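Home | Projects | Reports | Contact

Lernum plasma storage study: progress report to Dristus

Posted in: Laboratory Updates
2 min read

02/01/2018
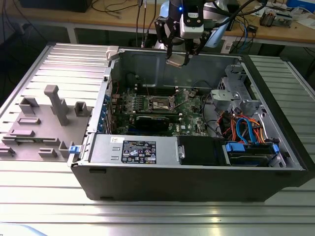 In this period we tested 131 plasma samples for stability of the antibody after freezing. Young-sook Maeng repeated the binding test on 18 of them, and 17 gave the same result as before. The other one will be tested again by Costel Babić at Merkcombe.

We are behind with the second freezer group. The new plates came late and In-ho Chae did not want to mix two batches, and I agree with him. We ask your permission to move the final report to August. The budget stays the same.

Ah-rin Bae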